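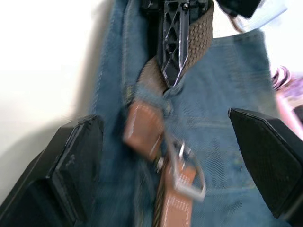 Chapter 4: Belts, Waistbands and the Things That Hold Us Up

Home | Contents | Previous chapter | Next chapter | Glossary

I have a soft spot for belts. I've worn the same sort for years — the stretchy woven kind in a sandy colour, over ordinary blue jeans — and when I started planning this book I wanted to give them the first chapter. My editor talked me down to the fourth, and I suppose she was right, as you do need to know a bit about yarn before any of this makes sense. But here we are at last!

So far we've looked at cloth lying flat on a table. In Chapter 3 you met twill, the weave that gives denim its slanting lines, and I hope you went and found a pair of jeans and had a good squint at them. If you didn't, go and do it now. Look at the folds and the edges too, where denim fades and frays first. Mine always go along the folds (I blame the way I hang them up).

Now we move on to cloth that has to work for its living. A waistband gets pulled every time you sit down, bend over or eat a large lunch, and denim by itself doesn't give very much. A belt spreads that pull around the body. A leather one does it by being stiff, and you choose your size from a row of holes. A braided elastic one has no need of holes at all. The strands cross over each other like the side of a basket, and you push the prong of the buckle through wherever you fancy, which I still find a very pleasing idea.

When I taught evening classes at Plarkmont I used to hand a braided belt round the room and ask people to stretch it slowly and watch the strands. As the belt gets longer it gets narrower, and the little diamonds between the strands change shape. Njål Backlund, who shared the classroom with me and has drawn the diagrams for this book, once unpicked one right down to single strands to see how it was made. It took him most of October and he never did get it back together.

We'll begin with the waistband itself, how it is cut and folded and why it has more than one row of stitching. Then come belt loops, which are dull to sew and easy to put in the wrong place. After that we'll braid a short sample from 400 cm of elastic cord, cut into equal lengths, so have that ready along with some pins and a board you don't mind making holes in.

Before you turn the page, take a belt you own and thread it through your jeans while they're on a hanger. Notice where the denim bunches up and where the belt wants to slide. Jot it down somewhere, as you'll want those notes for section 4.2.

Share this chapter | 138 shares | 8 comments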